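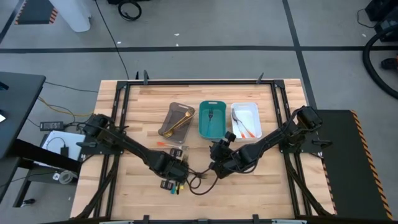
4.2 What changed for the sorting staff

Cutlery sorting was the job people at the Lollonby kitchen least wanted. Before the trial it was split into short turns at the end of each meal service, and whoever drew the last turn usually went home late. With the two-arm cell doing a first sort into containers by type, the work left for staff is checking, rewashing and dealing with the pieces the arms leave behind. We were delighted by how quickly the crew made this their own!

Figure 3 shows the cell during a sorting run, with cutlery grouped in three containers and several pieces still on the tabletop between the arms.

All 12 staff members kept a short diary from October onward, giving us 190 usable entries. The richest are about judgement. Noemi Blackwood, a kitchen hand, wrote that she had never had to say out loud what made a fork "good enough", and that explaining it to the programmer, Fitzgerald Escobedo, took most of an afternoon (and a fair bit of laughing). Her rules now set the reject criteria in the Drondley software.

The gains weren't shared evenly. Evening staff favoured the new arrangement strongly, while the morning crew inherited the rechecking and two of them asked for it to be rotated. The roster was changed in response. Pay grades were not, although the checking role calls for more skill than the old one, and we return to this in Section 5.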